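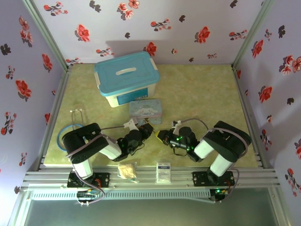
Section 4. Setting Up Parallel Readings

This section covers the first-time setup of two-column Scripture readings in Plallell. It assumes that the program is installed on the sanctuary computer, that the second display is recognized, and that at least one Bible text has been loaded as described in Section 3. Revised August 27, 2014, for version 8.

4.1 Before You Begin

You will need:

The administrator password set during installation.
Two text files in the Ronen format (file ending .rnt), one for each language or translation.
The reading plan used by your congregation, either as a Frota calendar file or on paper.
The verse numbering system used by each text. This is usually stated in the preface to the printed edition.

Note: Plallell does not supply Bible texts. Many modern translations are under copyright, and permission to project them is the responsibility of the congregation. Enter the permission line exactly as the publisher words it in the Credits field (see 4.3, step 6).

4.2 Choosing the Primary Text

The primary text controls the length of each slide. The secondary text is fitted to it, verse by verse. Choose as primary the text that will be read aloud. If both are read aloud in turn, choose the one with the longer sentences.

1. Open Plallell and select Texts from the left menu.
2. Select Add Text and browse to the first .rnt file.
3. Wait for the index to finish. A full Bible takes around 8 minutes on an older machine. Do not close the window while the bar is moving.
4. Check the book list. A text with the deuterocanonical books shows them either in place among the Old Testament books or in a separate group, depending on how the file was prepared. Either is acceptable.
5. Select the text name and choose Set as Primary.
6. Repeat steps 2 to 4 for the second file and choose Set as Secondary.

Caution: Changing the primary text after slides have been built discards all manual slide breaks. Export the slides first (File, Export, Breaks Only).

4.3 Matching Verse Numbers

Translations do not all number chapters and verses the same way. If the two texts follow different systems and the match is not set, the columns will show different passages under the same heading. Most support requests for parallel readings come from this step being skipped.

1. Select Texts, then Numbering.
2. For each text, choose Hebrew, Greek, or English Standard Order from the list.
3. Select Test. The program opens six sample passages side by side.
4. Read each pair. Do not rely on the headings, as these are generated from the primary text only.
5. If a pair does not agree, change the numbering of the secondary text and run the test again.
6. Enter the permission line for each text in the Credits field.
7. Select Save Match.

The passages most often affected are listed below.

Psalms, chapter numbers. The Greek numbering joins Psalms 9 and 10 of the Hebrew numbering, so that most of the psalms that follow are one number lower. The Shepherd psalm is 23 in Hebrew numbering and 22 in Greek. The two systems meet again at Psalm 148.

Psalms, verse numbers. Some texts count the title of the psalm as verse 1. Others leave it unnumbered. Psalm 51 has a long title and may be out by two verses. Tick Title Counted if your text numbers it.

Joel. The passage read at Pentecost, "I will pour out my spirit," is 2:28–32 in most English Bibles and 3:1–5 in texts that follow the Hebrew division.

Malachi. Chapter 4 in most English Bibles is the end of chapter 3 in the Hebrew division.

Note: Some verses of the New Testament are printed in the footnotes of newer translations and in the main text of older ones. Plallell shows a short rule in the column where the verse is missing. To hide the rule, go to Display, Gaps, and select Close Up. The verses that follow will still be aligned.

4.4 Loading the Reading Plan

With a Frota file:

1. Select Calendar, then Import.
2. Choose the file and confirm the first Sunday of Advent. The program does not work this out from the computer clock.
3. Select the cycle year, if the plan has one.
4. Choose which readings to project. The default is all of them, including the psalm.
5. Select Import. Readings that cannot be found in both texts are marked with an open circle.

Without a Frota file:

1. Select Calendar, then New Entry.
2. Type the name of the day as it should appear on the screen.
3. Type each reference on its own line. Use a colon between chapter and verse and a comma between verses that are not continuous, for example Isaiah 40:1-5, 9-11.
4. Do not type letters after verse numbers. A reference such as 12b is read as 12, and the whole verse is shown. Trim it by hand in the slide editor.
5. Select Save.

A plan may hold up to 1000 entries. Beyond that number, start a second plan and link it under Calendar, Continue With.

Note: The date of Easter must be checked by a person before the plan is used. Plans prepared for the Western calendar and plans prepared for the Eastern calendar carry the same file ending and look alike in the import window. If Ash Wednesday appears in a plan for an Orthodox parish, the wrong file has been loaded.

4.5 Building and Checking the Slides

1. Select Calendar and highlight the day.
2. Select Build. The program divides each reading at sentence ends, up to the line limit.
3. Open the slide editor and page through all slides from the first reading to the last.
4. Where a slide ends in the middle of a speech, place the cursor at the better point and press F6 to move the break.
5. For psalms with a response, select the response line and press F7. It is then repeated after each stanza in bold.
6. Select Lock when the slides are correct.

The line limit is set at 8 for one column and should be left at that for two. Raising it reduces the type size, which may be too small to read from the rear pews. The type size is shown as a percentage in the lower corner of the editor. Treat 100 as normal. For text in a right-to-left script, check that the column order has been reversed as well as the text (Display, Columns, Mirror). At the parish in Wastport where version 7 was tested, English stood on the right and Arabic on the left for most of Lent, and readers lost their place at each change of slide.

Caution: Locked slides are not updated when a text file is corrected. If you install a corrected file, unlock and rebuild every day still to come.

4.6 Divine Name and Capitals

Some texts print LORD in capitals where the Hebrew has the divine name. Plallell keeps this setting from the file. If the capitals are lost, the file was saved in a program that removed the marking, and a fresh copy is needed. Do not retype them by search and replace. The word Lord also translates other words, and in the New Testament it is normally printed without capitals.

Capitals on pronouns referring to God follow the printed edition. There is no setting to add or remove them, and most publishers do not permit the change.

4.7 Common Messages

Message 100: Text not indexed. Repeat step 3 of 4.2.

Message 112: Reference outside book. The chapter or verse does not exist in the secondary text. Check the numbering match first, then the reference.

Message 393: Columns uneven. The secondary text runs past the end of the slide. Move the break one verse earlier. In long verses, such as those in Esther, it may be necessary to divide the verse in both columns with Shift and F6.

Message 401: Plan expired. The last entry is in the past. Plans ending with the church year stop on the Saturday before Advent, and the message may appear on opening the program the next morning. Import the new plan. Slides already locked are not affected.

Numbering tables for Sections 4.3 and 4.4 were prepared by Aba Zakaria. Corrections received before March are included in the spring update – please quote the book, chapter, verse, and the name of the edition.

Continue to Section 5, Hymns and Sung Responses.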